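Town Kitchen Library Adds Dishes, Starts Argument About Lids

The kitchen lending shelf at the Coste community hall reopened in September with a fresh supply of cookware, and with it the hall's longest-running dispute.

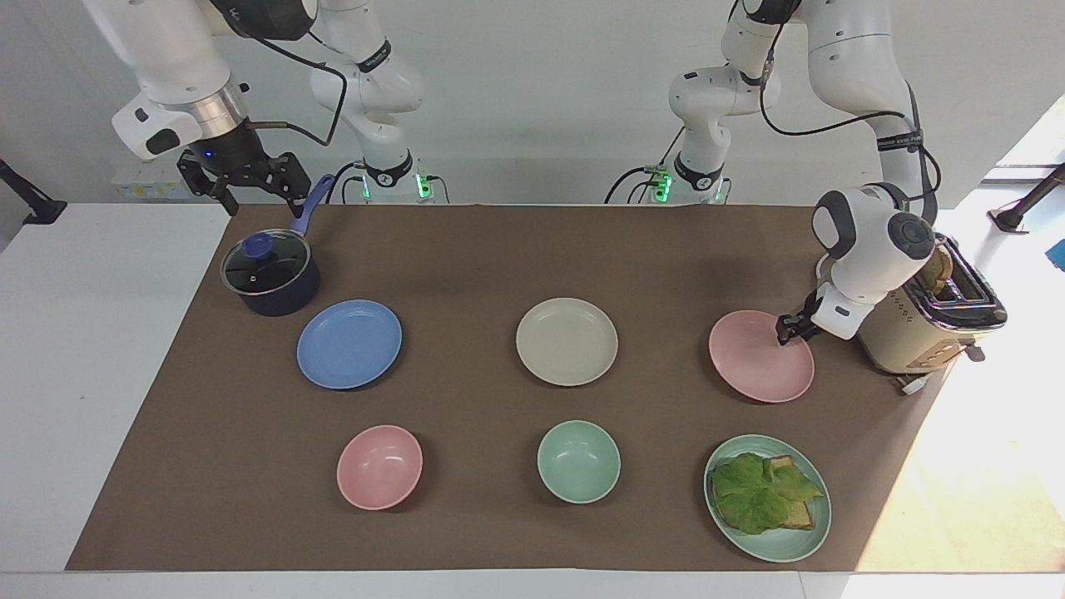 Pascal Le Goff would like it known that a lid is part of the pan. He has held this view through 11 borrowings, he said, and on two of them he got home with a pot and had to cover the rice with a dinner plate.

Under the new rules a saucepan leaves with its lid on and comes back the same way. A borrower who returns one without the other gets a polite note. A second offense gets a less polite note, which Bernadette Caron has already drafted and is said to be looking forward to sending.

The shelf lends plates, bowls and pans to anyone in town who has invited more people to dinner than they own dishes for. Last year it handled 200 loans. Most went fine. One stack of bowls spent the winter in a garage and came back smelling of motor oil, and a ladle is still at large.

Replacing the old mismatched white china took $600 from the hall's spring rummage sale. The newer pieces come in colors, pink and blue and cream among them, on the theory that people will notice a pink plate in their own cupboard and feel bad about it. Caron calls this the whole point of pink.

There was some resistance. A few regulars felt that soup looked wrong in a pink bowl, and one asked whether the old china could be kept back for funerals. It could, and it has been. It lives in the upper cabinet, behind the coffee urn, and you have to ask.

Loans run for a week. The shelf opens at 4 p.m., and dishes should come back clean, by which the sign-out sheet now specifies "clean on both sides."

The ladle may be returned at any hour.

Comments (4)

Kilian Ruchti
Can we reserve ahead for Thanksgiving or is it first come first served like last year? Last year was ugly.

Séverine Pruvost
I had the bowls in the garage. I have apologized twice. It was a very clean garage.

Valentin Besson
Pascal is right about lids. Never thought I'd type that.

Kilian Ruchti
Still asking about Thanksgiving.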